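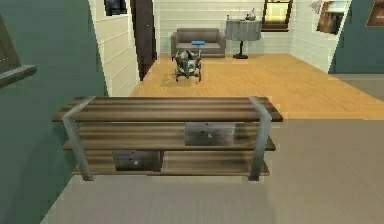

Grenotura (gossip channel)

Grenotura is a celebrity gossip channel on the video site Julter, and I've watched it far too long to be neutral, so bear with me! It began one November as a spin-off of the Szénási podcast, with episodes of around 30 minutes (mostly shouting). The best-known row is the Iltell feud, which ran for seven episodes and got 2749 comments on the last one alone. I still think Iltell was in the right. There have been five hosts so far, and the second was my favourite.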